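We use cookies to remember your preferences and to see which pages get read. Accept all | Manage settings

# Henside open day: README

Hello, and thanks for downloading this. I put the folder together after the open day at the Henside workshop, mostly so that people who came along could look things up afterwards, and so that people who didn't could see what we'd been going on about for weeks. Last updated Tuesday, April 7, 2020.

It's a small collection and I've kept it plain. If you only want the numbers, skip to "What's in the folder". If you want the chat, carry on reading!

## What the day was

Henside is the bench end of the Makstead project, which looks at whether a pair of robot arms can help sort and lay out used vehicle parts. We opened the doors for an afternoon and ran the Trikex demo on a loop, with a tea break in the middle that went on far longer than planned (my fault, I got talking about cable routing).

Visitors stood behind a rope on the long side of the bench. They could ask for a part to be picked, and we'd have a go. Some asked for sensible things. One lad wanted his house key sorted with the brake parts, so we did that too, and he was delighted. 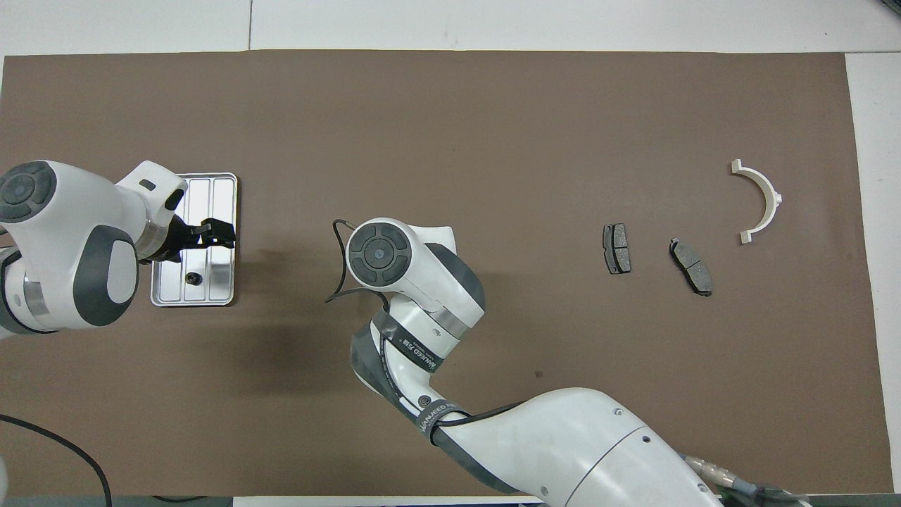 The Trikex demo is a two-arm job, and I chose the parts for it myself out of the scrap bin. I wanted a mix of shapes that would give the grippers something to think about. Flat shiny things are a pain, frankly, and small round things are worse, so a little dark one on a silver metal tray is about as mean as I get. Brake pads are friendlier. You can see a pair of them on the brown mat, one standing upright and the other lying at an angle, and I like having both because an upright pad wants quite a different grip from one lying down. The white half ring off to the right of them is plastic, and its tabs give you a choice of places to grab.

## What's in the folder

- 141 short recordings from the demo bench
- 21 of those marked as misses, where the part was dropped or never picked up
- 18 parts in the parts list, each with a nickname and a weight
- `notes.txt`, which is my own scribbles typed up
- `questions.txt`, the things visitors asked, tidied for spelling

Recordings are in the order we made them. I did think about grouping them by part, then found I kept wanting to know what we'd done just before, so in order they stay. The misses are in with everything else and have `_miss` on the end of the name.

The parts list goes by my nicknames, sorry. "Horseshoe" and "Biscuit" made perfect sense to me at the time. Weights are in grams and came off a kitchen scale, so please don't build anything important on them.

## Things to know before you use it

The light changed a lot. We had the blinds up for the first half and down for the second, and shiny parts look like different objects before and after.

The arms were guided by a person for the whole afternoon. Several visitors went home thinking they'd watched the robots decide things for themselves, and I obviously didn't explain it well enough on the day. The Christodoulou sheet in `docs` sets out who was driving and when, with the changeovers marked.

There's no sound. You really aren't missing much, it was mainly me saying "nearly".

A few recordings stop early where I pressed the wrong button. I've left them in and listed them at the bottom of `notes.txt`.

## Can I use it?

Yes, please do! Teaching, tinkering, talks, all fine. Say it came from the Makstead open day and keep this README with it. If you fix the nicknames, send me your version.

We'd like to get to 1,000 recordings eventually, which will need a good few more afternoons and a bigger scrap bin. There's no date yet for the next one.

---

Comments (4)

**benchpotato**
Came with my daughter and she's been picking up her peas with two fingers ever since. Is the half ring the one you call Horseshoe?

**author**
It is! Biscuit is the flat round one.

**oldspanner**
Would be good to have the pad weights with and without the backing plate, if you ever split one.

**m_fletch**
The parts list opens as one long line on my machine. Fine in a different editor, just flagging it.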